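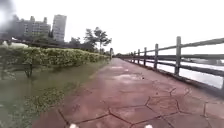
Ticket 2555 – Waterside path, ponding on imprinted paving
Status: Open, awaiting dry inspection
Reported by: Xiaoqing Lü
Assigned to: Mark Anthony Barredo, Dumlao Grounds

Summary
Path users report water standing on the imprinted section after rain. Reporter asks whether the drainage is blocked or the surface has settled. Also asks for a slip check on the block paving by the white sculpture.

Entry 1
Went through the work records before going out. The imprinted section was sealed by Mirik in July. The block paving is a separate job with its own bedding and falls, so the two areas are logged separately from here on.

Entry 2
Block paving, sculpture end. Two tones of block, laid in a checkerboard, darker band running through. Surface wet during the visit.

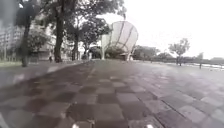 No reading taken on the blocks. The pendulum tester (Skevex unit) is out for calibration and will be back after Sunday. Slip check stays open as item A. Leaf litter under the trees to be blown off before the test, otherwise the numbers are no use.

Entry 3
Imprinted section. The pattern is polygonal and the joint lines are pressed into the surface, so they hold water and are slow to clear. That is normal for this finish. A pond is different: it covers the joints and the faces together and has a visible outline once the rest dries. The section cannot be judged while the whole surface is damp.

Checks set for the dry visit:
Straightedge across the path at the pale patch, 3000 mm bar, gap measured with a wedge.
Crossfall at the same point.
Outline of any standing water chalked and left for comparison. 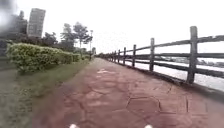 Reading time: 2 min

Entry 4
Reply to reporter's question on the pale patch. Three candidates: sky reflection on a wet surface, worn sealer, or an old marking. Reflection moves when you walk toward it and wear does not. Please do not pressure wash it in the meantime – almost 80 percent of the sealer complaints we get on this finish start with a wand held too close.

Entry 5
Reporter also asked if the dark lines are cracks. Imprinted joints are irregular by design, and from standing height a crack can pass for one. Test is to follow the line. A joint closes up with its neighbors to make a stone shape. A crack crosses the stone faces and ignores the pattern.

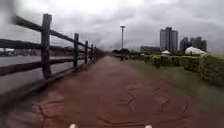
Path surface with fence on the left and grass on the right. Lines in the near section to be traced on foot.

Entry 6
Gakura asked to quote for resealing. Quote on hold until the straightedge results are in, as sealer will not correct a low spot.

Next action: Barredo, dry visit, items A and B (ponding) together.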